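Skallow Police Department
Property and Evidence Room: Inspection Checklist with Comments
Sites covered: Badau Street main room, Weidemann Annex, Plesness vehicle bay
Inspection period: October
Items in custody at start of inspection: 3,590

Ratings: S = satisfactory, C = correction needed, N = not applicable or not inspected. Comments are entered under the item they refer to. Items rated C carry over to the next inspection until closed in writing.

Section 1. Access and perimeter

1.1 Exterior doors closed and locked on arrival
Rating: S

1.2 Key log matches keys on the board
Rating: C
Comment: Key 9 is signed out to the Annex with no return time. The key was on its hook. Log corrected during the inspection and initialed by the evidence clerk.

1.3 Access list current
Rating: C
Comment: Two employees who moved to patrol still have working door codes. Codes are to be removed at transfer, not at the end of the quarter.

1.4 Visitor log complete
Rating: S
Comment: Entries are legible. A few give "maintenance" as the purpose of visit. Enter the work order number as well.

1.5 Alarm test, all doors
Rating: S at Badau Street and Weidemann. C at Plesness.
Comment: The side door contact at Plesness took two attempts to register. Vendor has been called.

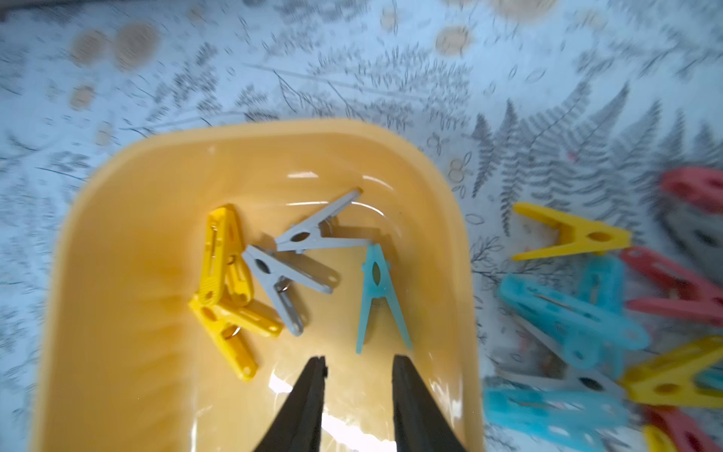 1.6 Camera coverage of the intake counter and the pass-through lockers
Rating: S
Comment: Recorder clock was four minutes fast against the dispatch clock. Reset at 10:15 a.m. The offset has been written into the equipment log so that earlier footage can be read correctly.

Section 2. Intake and packaging

2.1 Every package sealed, initialed and dated across the seal
Rating: C
Comment: 100 packages pulled at random from the Badau Street shelves. Three had initials on the label but none on the tape. These were returned to the submitting officers for correction. The packages were not opened.

2.2 Paper packaging used for clothing and biological items
Rating: S

2.3 Fire debris in lined metal cans or approved vapor-tight bags
Rating: C
Comment: One can from a residential fire case had a dent at the rim. Lid was seated, but the dent crosses the sealing surface. Can was placed inside an outer vapor-tight bag and the condition noted on the chain of custody form. The lab is to be told at submission. Stock of empty cans is low. Reorder the lined type only.

2.4 Sharps in puncture-resistant tubes with warning label
Rating: S

2.5 Firearms unloaded, action open, cable tie through the action
Rating: S
Comment: The tag on one rifle listed the serial number with two digits reversed. Corrected by supplemental report. Original tag kept in the package.

2.6 Intake counter cleaned between submissions
Rating: C
Comment: Cleaning sheet had no entries for most of the night shift. Counter paper was in place. A missing entry is treated as a missed cleaning.

Section 3. Storage conditions

3.1 Freezer and refrigerator temperatures logged twice daily
Rating: S at Badau Street. C at Weidemann.
Comment: Gaps in the Annex log fall on shift changes. The probe record is continuous and shows no excursion. The paper log still has to be filled in.

3.2 Drying cabinet filters within service date
Rating: S

3.3 Shelving anchored, heavy items on lower shelves
Rating: C
Comment: A safe from a burglary case was sitting on a middle shelf with no posted load rating. Moved to the floor and location updated in the system. Posted rating for the new rack in aisle C is 1,000 pounds per level. Ratings for the older racks need to be found or the racks treated as light storage.

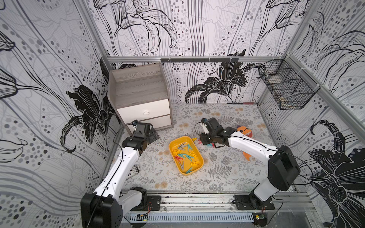

3.4 Sprinkler heads clear of stored material
Rating: C
Comment: Long-term homicide boxes in the back row of the Annex are stacked too close to the heads. Take the top layer down. Do not move these boxes without scanning each one to its new location.

3.5 Extinguishers charged, tagged, unobstructed
Rating: C
Comment: The unit by the Plesness roll-up door was behind a seized motorcycle. Motorcycle moved before the inspection ended.

3.6 Ignitable liquids in the rated cabinet, cabinet doors self-closing
Rating: S
Comment: Left door closes slowly but latches. Watch at next inspection.

Section 4. Restricted items

4.1 Currency stored separately, counted by two people at intake
Rating: S

4.2 Drug vault entry requires two people
Rating: S
Comment: Door record and paper log agree for the whole period reviewed.

4.3 Vault exhaust fan running
Rating: C
Comment: Fan runs but is noisy. Bearing likely worn. Work order opened.
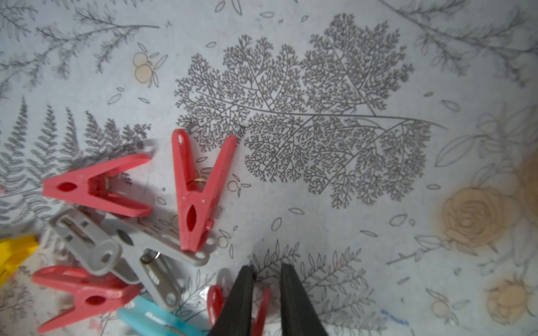
Section 5. Records and disposition

5.1 System location matches physical location
Rating: C
Comment: Of the sample pulled for 2.1, one package was a shelf away from its listed spot.

5.2 Items out to lab or court have a signed receipt
Rating: C
Comment: One court receipt is missing its return date. Clerk to contact the court exhibit office.

5.3 Destruction orders signed before items leave the shelf
Rating: S

5.4 Cases with no limit on prosecution flagged against disposal
Rating: S

Open corrections are due in writing to the records office before the next inspection. The Plesness alarm contact and the Annex sprinkler clearance have first priority.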